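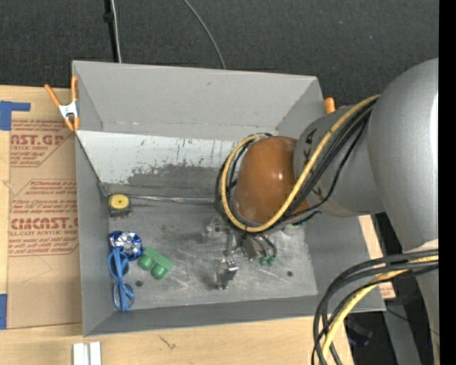 Sugden Magnetic Tile Set review

Posted Jun 11, 2020

We've had the Sugden magnetic tiles since January, so they've been through a long stretch of being home all day with a three-year-old and a six-year-old. I bought them with our own money. Sugden makes a few sizes of set and ours is the middle one.

If you haven't come across magnetic tiles before, they are flat plastic shapes with small magnets sealed inside the edges. Kids click them together to make houses, towers, garages and so on. The better known sets cost a lot more than this one, and I wanted to know if the cheaper version would hold up.

What you get

Mostly small squares and triangles, with a handful of large squares, some long rectangles, two window frames and one car base with wheels. The colours are red, orange, yellow, green, blue and purple. There is a small booklet of ideas which my six-year-old went through once and never opened again. The box is thin cardboard and the lid split in the first week. Plan on finding something else to keep them in. Ours live in a drawstring bag that used to hold swimming gear.

I would have liked more large squares. They make the best floors and roofs and they are what the kids argue over. The tall narrow triangles mostly stay in the bag.

The magnets

Good, with one complaint. Two tiles snap together firmly and flip around to find each other the way they should. A tower of small squares will stand up by itself to about the height of the coffee table. Where it falls down is on ceilings. If you lay a large square across four walls and then build a second storey on top, the walls tend to slide out. We had a loan of a Cladus set from the toy library before we bought these, and that one coped with a second storey more easily.

The car base is the weakest piece. The wheels turn fine on floorboards but drag on carpet, and anything taller than one tile falls off when it's pushed. My three-year-old doesn't mind. The six-year-old gave up on it.

Safety

Loose magnets are dangerous if swallowed, so this was the first thing I looked at. Each tile is welded around the outside and also has a metal rivet at the corners. I check them over every couple of weeks by running a thumb along the edges and looking for cracks. So far one small triangle has gone in the bin. It had a hairline crack after being stood on, with the magnet still inside, and I wasn't going to wait and see. If your child still puts everything in their mouth, I would hold off on any magnetic toy, whatever it says on the box.

Cleaning

Wipe with a damp cloth and dry straight away. Don't soak them. The booklet says the same. Yoghurt got into the rivets on a few and I had to use an old toothbrush. They scratch fairly easily, and after a few months the clear colours have gone a bit cloudy on the faces. It makes no difference to how they work, but if you were hoping to sell them on later they won't look new.

What we do with them

Some things that have worked in our house:

Colour sorting. Put out a sheet of paper in each colour and let the little one match the tiles. This gets me long enough to drink a cup of tea.

Copy my pattern. I lay out five or six tiles flat on the floor and the six-year-old makes the same thing beside it, then does one for me.

Window shapes. Stand a flat wall of tiles against the glass door in the morning and look at the coloured patches on the floor. They trace around them with crayons on a roll of paper.

Animal houses. Every plastic animal gets a room. We run out of walls every time.

Flat shapes on the fridge. Check yours is magnetic on the front first. Ours isn't, but the side is.

Price and where to get them

I paid 30 dollars less than the Flarnov set of the same size, and that was before postage. I ordered through Brernomari and it took 17 days to arrive, longer than the website said. The tracking didn't update for most of that. Nothing was damaged apart from the box. I've since seen the smaller set in a shop, so it may be worth looking locally first.

Good points

Strong enough for single-storey building
Riveted corners
Cheaper than the main brands
Both kids use them, at different levels

Not so good

Poor storage box
Second storeys tend to collapse
Not enough large squares
Scratches show early
Car base is not much use

Would I buy them again?

Yes, for the price. If your kids are older and want to build big, I'd save up for one with stronger magnets or look for one second-hand and check every edge. For a preschooler, or for two kids sharing on a rug, these do the job. They come out most days at our place, usually straight after breakfast. I've just ordered an extra pack of large squares, and I'll update this review if the magnets in those are any different.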